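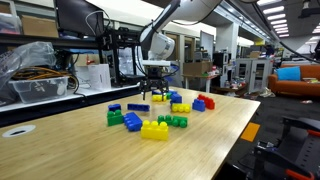 **How long do kids stick with one toy before they wander off?** In my sessions the middle value was 18 minutes for building toys, and a lot less for puzzles.

So that's the short version of my project! I spent most of May at a playgroup in Drunevthorpe with a stopwatch and a notebook, writing down when each child sat down with something and when they left it. I ended up with 33 usable sessions – a few more got thrown out when snack time cut them short.

Myrto Liapis, my supervisor, told me to write down noise as well, and I'm so glad she did. On the loudest morning (68 decibels on my phone app, which I wouldn't trust too far) the times dropped for everything except the big plastic blocks. Kids just kept stacking.

My weak spot is age. I lumped the 2 year olds in with everybody else, and they move around way more. If I did it over I'd split the groups and get a second person timing, as I definitely missed a couple of starts while tying someone's shoe.

The raw times are in the appendix, with the noise readings in the last column.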